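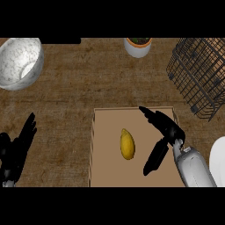 Is the Osow rescue calendar sale really sending all the money to the dogs?

Our breed club is selling wall calendars again to raise money for the Osow foster program, and the page says "all proceeds benefit the dogs." I bought 2 in November. The printer is Bitar, the checkout goes through Edenik, and neither of those works for free as far as I know. When I asked the club what "proceeds" means I got a thank-you note and a picture of a puppy. Before I buy more for my family, does anyone know how much of the price gets there? I'm not accusing anyone, I'd just like a number.

Drukinance

Jacinto Ibarra
"Proceeds" is a slippery word. Some clubs mean everything you paid, some mean what's left after printing, card fees and postage, and most never say which. I edited a club newsletter for years and we ran two calendar sales. The first one lost money. We ordered 434 calendars, sold far fewer, and still put "thank you for helping the dogs" on the back page, which I'm not proud of.

What I would ask for, in writing:
How many were printed and how many sold.
What the printer charged, including shipping to the club.
What the checkout service kept from each order.
The amount sent to the foster program, with the date.

If the club is a registered nonprofit it may have to file something with the state, but those filings lump everything together and you won't find the calendar on its own line. Ask the foster program too. They know what landed in their account. If the two numbers don't match, it might only be timing — checks get mailed late — but I'd want that explained before I ordered again.

Also, if you like the calendar, buy one because you like it. If you mainly want to help the dogs, send the program a check and skip the printer altogether.

mastiffmom60
They raised 2000 dollars last time, it was in the newsletter. I think people should be a little more trusting. The calendars are beautiful and my girl was in it for April!!

Drukinance
Thanks both. Was that 2000 before or after the printing bill? The newsletter I have doesn't say. I've written to the foster program and will post whatever they tell me.

Last updated: 2023-01-08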